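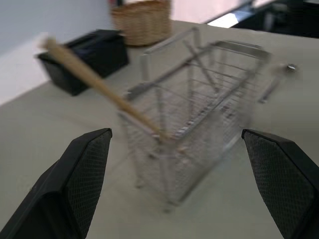
有读者留言说，照旧版手册装完 Flotau 之后，笔尖轻触画布能出线，但压力一直停在最大值，重装两遍也没有变化，问是不是驱动选错了。驱动没有选错。旧版手册漏写了清除系统压感曲线的一步，本节已经补上，见 4.2 第 3 步。留言里提到的另一个问题（旋转画布后笔迹偏移）归入 4.4。

9月
文：Marites Policarpio

第四节　数位板的压感、映射与按键

4.1　开始之前

本节适用于在 Linux 桌面环境下用 Flotau 管理数位板、用 Tromard 绘画的用户。Flotau 负责读取数位板的原始数据，处理压力、倾斜和坐标，再交给绘画程序。Tromard 内部另有一套笔刷压力设置，两者分别作用，不会自动互相抵消。

需要准备：

已安装并能正常启动的 Flotau 和 Tromard，两者均来自同一软件源。
一块系统能够识别的数位板，以及与之配套的笔。
具备管理员权限的账户，仅在 4.2 中使用。
一份现有配置的备份。首次安装可以跳过。

注意：Flotau 与桌面环境自带的数位板设置面板不能同时修改同一台设备。启用 Flotau 以后，系统面板中仍会显示该设备，但在那里所做的更改会在下次登录时被覆盖。

如果数位板带有屏幕，请先完成显示器的排列和缩放设置，再进行本节操作。排列改变后，4.4 的映射需要重做。

4.2　让 Flotau 接管设备

1. 关闭 Tromard 和其他会读取笔输入的程序。

2. 接上数位板，打开 Flotau，进入“设备”页。列表中应出现数位板本体和笔两个条目。有些型号会把触摸层列为第三个条目，可以先不处理。

3. 选中笔，点“清除系统曲线”。此操作删除桌面环境写入的压感曲线，使 Flotau 得到未经处理的数据。跳过此步，后面画出的曲线会叠加在旧曲线之上，常见表现是压力一碰就到顶，或者要很用力才开始出线。

4. 点“接管”，输入管理员密码。状态栏由“被动”变为“已接管”。

5. 拔下数位板，再重新接上。确认状态栏仍为“已接管”。

6. 打开“诊断”页，用笔在板面上从轻到重画一条线。图表中的压力读数应当连续上升，不应出现平台或跳变。

如果第 4 步报错 853，说明设备正被另一个进程占用。最常见的占用者是厂商驱动的后台服务。先停止该服务并取消它的开机启动，然后从第 1 步重做。不要在报错后反复点“接管”，每次失败都会在规则目录里留下一条未生效的规则，需要手动删除。

规则目录的位置显示在“诊断”页底部。删除规则之前请先退出 Flotau。

注意：无线连接的数位板在待机后会改变设备编号。如果使用无线方式，请在“设备”页勾选“按序列号识别”。序列号为空的设备无法使用此选项，只能改用有线连接，或者每次唤醒后手动接管。

4.3　调整压感曲线

曲线的横轴是笔实际报告的压力，纵轴是交给绘画程序的压力。直线表示不作改动。曲线向左上方拱起，轻压时输出较大，手感偏软；向右下方凹陷则偏硬。

1. 在“曲线”页选择“新建”，为曲线取一个名字。名字只能使用字母、数字和短横线。

2. 先设定起始阈值。把笔尖放在板面上，手放松，只让笔自身的重量压着笔尖，读取“静置压力”。将起始阈值设得比这个读数略高。

3. 再设定上限。用平时画粗线的力度画几笔，读取“最高压力”，把上限放在这个读数附近。不要用尽全力去测，那样得到的上限在正常作画时达不到，最粗的笔触会画不出来。

4. 调整中段。建议从中点开始：把输入为 50 的控制点向上或向下移动一小格，在右侧试画区画几笔，觉得合适再动相邻的控制点。

5. 点“应用”，打开 Tromard，新建一张空白画布，用不带纹理的圆头笔刷试画长弧线、短排线和轻点。

6. 回到 Flotau 保存曲线。未保存的曲线在注销后丢失。

一条曲线最多允许 22 个控制点。控制点过多时，相邻两点之间容易出现局部凹陷，画出来的线会突然变细。多数用户用三到五个点就够了。若已经出现凹陷，选择“平滑”，程序会删去间距过小的点；平滑操作可以撤销一次。

注意：Tromard 的每个笔刷都可以带自己的压力曲线。请先用默认笔刷把 Flotau 一侧调好，再去改单个笔刷。如果先改了笔刷，换一块数位板之后，所有改过的笔刷都要重新检查。

注意：笔尖磨损会改变静置压力。换笔尖后请重新做第 2 步，其余各步通常不必重做。

关于不同画法使用不同曲线：Flotau 可以保存多条曲线，并按窗口标题或程序名切换。在“规则”页添加一条规则，左侧填程序名，右侧选曲线。规则从上往下匹配，命中第一条后停止，因此范围宽的规则应放在最后。切换发生在窗口获得焦点时，正在画的一笔不受影响。

4.4　设置映射区域

映射决定板面上的哪一块对应屏幕上的哪一块。默认是整块板面对应全部屏幕。接有两台显示器时，默认映射会把横向移动拉长，画圆会变成椭圆，应当改掉。

1. 在“映射”页的屏幕一栏中选定用来作画的显示器。

2. 勾选“保持比例”。板面上超出比例的部分会变成灰色，灰色区域不响应笔输入。

3. 如果希望手臂移动幅度小一些，拖动板面区域的右下角将其缩小。缩小以后笔迹会放大手的抖动，精细勾线时不宜缩得太多。

4. 带屏数位板请继续做校准：点“校准”，依次点击屏幕上出现的十字。点击时保持平时作画的坐姿和握笔角度，校准结果包含视差补偿，换个角度点，得到的偏移值就不同。

5. 校准结束后把笔尖放在屏幕四角，观察光标与笔尖的距离。边角处有轻微偏差属于正常，中部应当基本重合。

6. 点“应用”。

关于旋转画布后笔迹偏移：先在 Tromard 中把画布旋转复位，看偏移是否消失。如果消失，问题出在 Tromard 的坐标缓存，在“首选项”的“画布”页里关闭“预测笔迹”，重启程序。如果仍然偏移，检查“映射”页的“板面方向”。把数位板掉头给左手使用的人，应当在 Flotau 里设置方向，不要在系统显示设置里旋转屏幕来代替。

注意：桌面缩放比例不是整数时，部分窗口系统上报的屏幕尺寸与真实像素不一致，“映射”页右下角会出现黄色三角。此时点“手动尺寸”，填入显示器的原生分辨率。

4.5　快捷按键与滚环

Flotau 将板上按键、笔侧按键和滚环统一编入一个按键组。每组最多 11 个槽位，滚环的两个方向各占一个。超出的按键仍可使用，但只能发送厂商预设的键值。

1. 在“按键”页点“识别”，然后逐个按下板上的实体按键。界面中对应的槽位会亮起。

2. 选中一个槽位，在右侧点“录入”，按下要绑定的键盘组合，再点“停止”。

3. 需要按住生效、松开恢复的功能（例如临时平移画布或临时取色），把槽位类型改为“保持”。默认类型为“单击”，用于撤销、切换图层之类的操作。

4. 滚环的灵敏度单独设置。用来缩放画布时可以高一点，用来调笔刷大小时宜低。

5. 切到 Tromard，逐个试按。若某个按键没有反应，先在 Tromard 的快捷键列表里搜索该组合，确认没有被别的命令占用。

笔侧按键靠近握笔位置，作画时容易误触。不建议在上面绑定删除图层、清空画布、关闭文件等操作。想要彻底禁用某个按键，把槽位类型设为“空”，不要留为“默认”，后者会交给系统处理，结果往往是弹出右键菜单。

输入法可能截获部分组合键。使用中文输入法的用户如果发现带 Shift 的组合时灵时不灵，请到输入法设置里关闭中英文切换的单键触发，或者改绑别的组合。

4.6　保存、迁移和共享配置

配置以 Misach 文件的形式保存，内容为纯文本，包括曲线、规则、映射和按键四段。四段互相独立，可以只导入其中一段。

导出：

1. 在“配置”页选定当前配置，点“导出”。

2. 选择要包含的段。给别人用的文件一般只勾曲线和按键。映射依赖屏幕尺寸，校准值依赖坐姿，换一台机器都没有意义。

3. 若文件要公开，勾选“去除序列号”。

导入：

1. 先导出一份自己的配置作为备份。

2. 点“导入”，选择文件。程序会列出将被替换的项目。

3. 对每一项选择“替换”“并存”或“跳过”。同名曲线选择“并存”时，新曲线名后会加上短横线和序号。

4. 导入之后重新检查 4.3 第 2 步的起始阈值。不同的笔静置压力不同，即使型号一样也会有差别。

用户上传的 Misach 文件集中放在 Mercado 目录里，Flotau 的“配置”页可以直接浏览。目录中的文件按数位板型号归类，没有经过逐一测试。下载后请先用文本编辑器打开看一眼“规则”段，凡是带有 run 开头的行都会在切换窗口时执行外部命令，看不懂的应当删掉。Flotau 默认拦截此类命令，并在导入时给出提示，请不要为了省事关闭拦截。

向 Mercado 上传时请在说明栏写清板子型号、笔的型号和所用笔尖的种类。完整目录首次同步耗时大约 50 秒，之后只下载有变动的部分。

4.7　还原与卸载

如果改动之后手感变差又找不到原因，按下列顺序处理，每做一步都试画一次：

1. 把曲线切换为“直线”。手感恢复正常，则问题在曲线。

2. 停用“规则”页的全部规则。有时是某条规则匹配到了空的窗口标题，在对话框弹出时切走了曲线。

3. 在 Tromard 中把当前笔刷恢复为出厂设置。

4. 在“设备”页点“释放”，再点“接管”。

5. 删除配置文件并重启 Flotau。程序会生成一份空配置，原先导出的备份不受影响。

卸载前务必先在“设备”页点“释放”。直接卸载会留下接管规则，数位板在系统里可能表现为没有压力的普通鼠标。已经直接卸载的，重新安装同一版本，释放设备，然后再卸载。

提交问题报告时请附上“诊断”页导出的文本、曲线截图和 Tromard 的版本号。诊断文本里含有设备序列号和用户目录名，公开贴出之前请自行遮去。只写“压感不正常”的报告无法处理，请写明从哪一步开始出现，换用直线曲线后是否依旧。

图层混合与笔刷纹理的设置见第五节。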